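Okay, the teal cloth is back on the table and I am so happy about it. Thread about my cup shelf, my crumbly red cube and why I've been rearranging everything since breakfast 🧵

Some of you remember the February clear-out. I got rid of more than 200 odds and ends from the craft corner and swore I was done. I was not done!!

What stayed: cups, mugs, little red bits. Teal cloth under all of it.

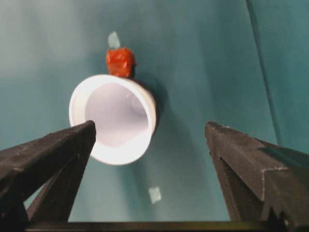
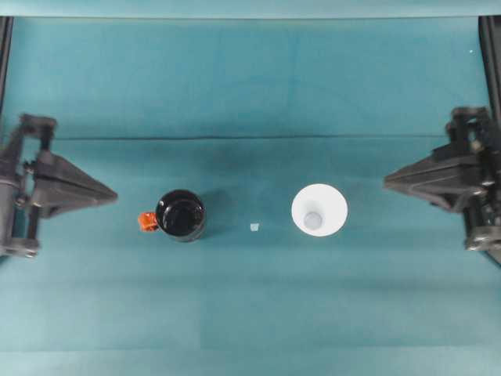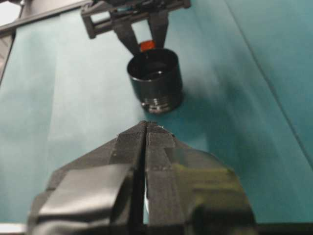
So the big question today is what lives in what. I've been a "one jar for everything" person forever, and then Jomar Magbanua (hi Jomar!) told me to try putting small things in cups by color. Reds in one, blues in another. It sounded fussy. I love it.

Plain white cups are the best for this, by the way. You glance in and the color just jumps out at you. Dark mugs look great on a shelf but anything small and dark goes missing at the bottom. I lost a button in one for a month.

@fernandkiln asked where the cloth is from: the remnant bin at Evangelista, the fabric place on the corner in Fomville. I got 2 pieces and the other one is already a curtain. They fold them up tight, so you get creases. I keep meaning to iron mine. I will not iron mine.

And yes, it really is that color!! Somewhere between a swimming pool and a duck. Everything looks good on it, even the stuff I was going to throw out.

Red things especially. Orangey red on teal makes me want to repaint the whole kitchen. I've been told no by the person I share the kitchen with, which is fair, we painted it last summer.

Small tip if you're sorting tiny things: do it on fabric. On a bare table beads roll straight off the edge and you spend the evening on your knees with a flashlight. On cloth they mostly stay put, and when you're done you lift the corners and pour the leftovers back in the jar.

Second tip, wash the cups first. Mine had been paint water cups at some point and I had a nice pink ring on my good white buttons. Dish soap and an old toothbrush got most of it.

Current status of the shelf: top row is cups, middle row is mugs, bottom row is a pile I'm calling "later." The pile is winning but I feel great about the top row.

If you have a cup system please post it, I want to see everybody's! Bonus points for weird mugs. Next up is the ribbon drawer and I'm a little scared of it, so that'll be its own thread after dinner 🎀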